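## 4. Teaching the insertion skill in Gittins

Now the fun part! By the end of this section the Gittins planner will know where your CPU, fixture and socket are, and it will plan its own way between them. Have the Melto camera driver running before you start.
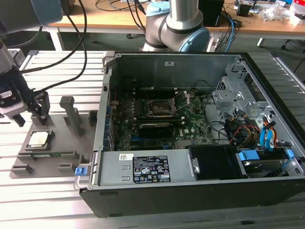
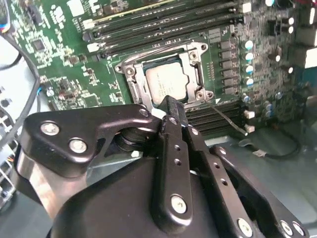

Check your wrist view before you go on — a reader, Foditz, wrote in after the June release to say that most failed runs on their bench came from a stale wrist calibration, and that redoing it first saved them a whole afternoon of tuning.

1. Open **Skills > New** and choose *Socket insert*.
2. Load the fixture model and click **Match**. Wait for the outline to settle on the processor.
3. Switch to the wrist camera and click three corners of the socket bracket. Gittins fits the plane for you, which is lovely to watch.
4. Set the approach to 11 mm and the force limit to *Low*.
5. Press **Dry run**. The planned path shows in blue.

**Note:** If the match drifts, raise exposure to 4000 and try again.

**Caution:** Never lower the gripper by hand-jog over an open socket. The pins bend very easily.

6. Happy with the path? Press **Save skill**. Error 354 means the lever zone is still marked as blocked — clear it in **Zones** and save again.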